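From the Snack Counter

Setting the table again for April

The snack table went back up this month, and several people have asked how it is put together and what they can do to keep it in order. This item covers the layout, the restocking times, and a few changes from last time.

The table itself is the big brown one that used to sit in the Gronia room. It is wider than the old counter by a good margin, so things no longer have to be piled on top of each other. We tried it first along the wall and then pulled it out so that people can reach it from more than one side. Please leave it where it is. The floor is marked with tape at the legs if it does get bumped.

Drinks go in the clear two-tier rack, three bottles on the back tier and three on the front. That makes six out at a time, and the rest stay in the refrigerator. When you take a bottle from the front, leave the back ones alone until the front tier is empty. Whoever restocks fills the back first. Labels should face out. It takes a second and it saves people picking up every bottle to see what it is.

Candy bars and boxed cookies go on the clear stepped stand. The steps are not deep, so tall items tend to tip. Short bottles can lie on their sides on the upper step, and cookie boxes can lean against the end. Candy goes on the lower steps. If a bar slides down, push it back up.

Crackers and small wrapped snacks share the white tray. Sandwiches get a basket to themselves, the round woven one, and the foil trays are kept in the oval one. We had foil trays under the table last time and they got kicked and bent, so they now stay up top where people can take one without crouching.
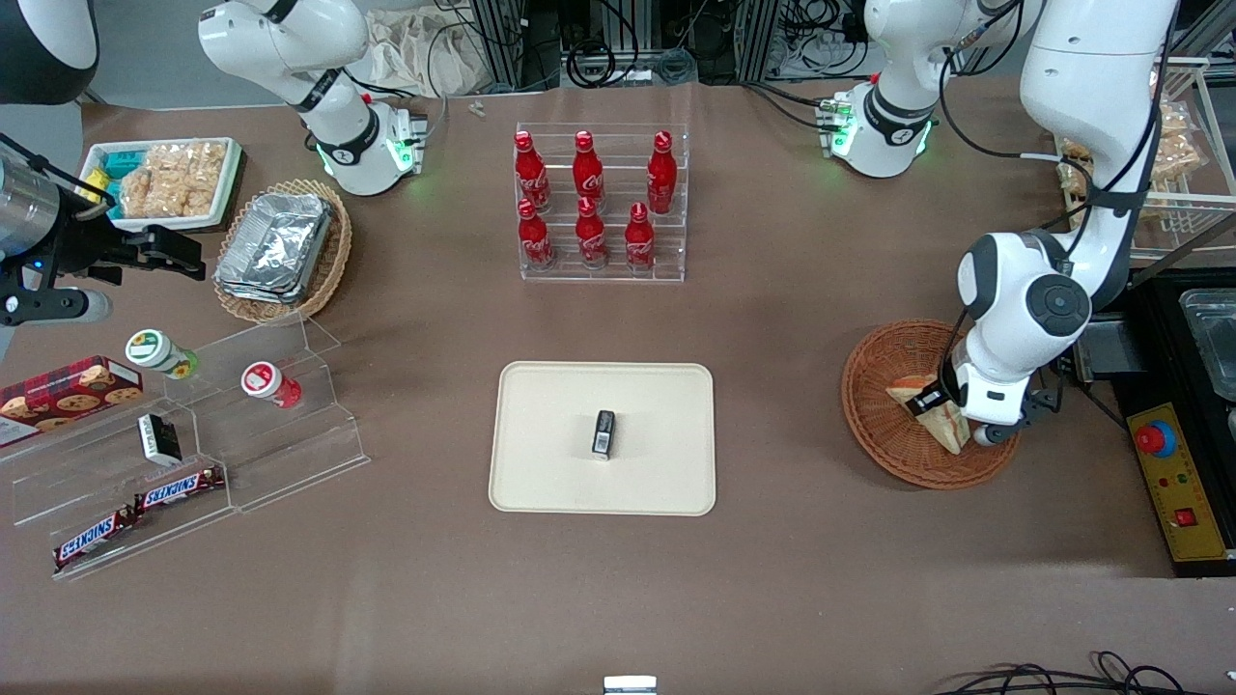
Can I bring something from home for the table?

Sealed and labeled food is welcome at any time the table is open. Leave it on the cart by the door with the date on it and it will be put out at the next restock. Homemade food is fine for the monthly lunch but not for the daily table, where things can sit for hours.

Restocking happens twice a day, at 8 in the morning and again after lunch. The morning round is the larger one. Sandwiches come out only at the second round and are taken away at closing. Anything in the basket at that point goes to the refrigerator in the back hall, second shelf, and is free to whoever wants it that evening. It does not go back on the table the next day.

The order from Dinach has changed a little. We now get 128 items in a delivery, mixed, and the cracker share is bigger than it was in the winter. Chocolate is down slightly — it was the last thing to go every week. If you would like it back up, write it on the sheet next to the sink. The sheet is read before each order goes in.

A few notes on cost. The budget for the spring is 900 dollars, the same as last spring, and that has to cover napkins and foil trays as well as food. The jar is still there for anyone who wants to put in change. Last month it came to 42 dollars, which went to paper goods.

The extra baskets came from Huvberg and can be wiped but not soaked. Use a damp cloth, then a dry one, and stand them on edge overnight. The clear rack and the stepped stand can go in the sink with warm water and dish soap. Please do not use the scouring pads on them. One of the old stands went cloudy that way and had to be thrown out.

The long cream tray in the middle is for whatever does not belong anywhere else. It should be cleared at closing with everything else. Lost items found on or near the table go to the Preda office and are held there until the end of the month.

Two things we are still short of: a second pair of serving tongs, and a lid that fits the white tray. The lid does not have to match. If you have either one at home and don't use it, drop it on the cart with a note saying whether you want it back.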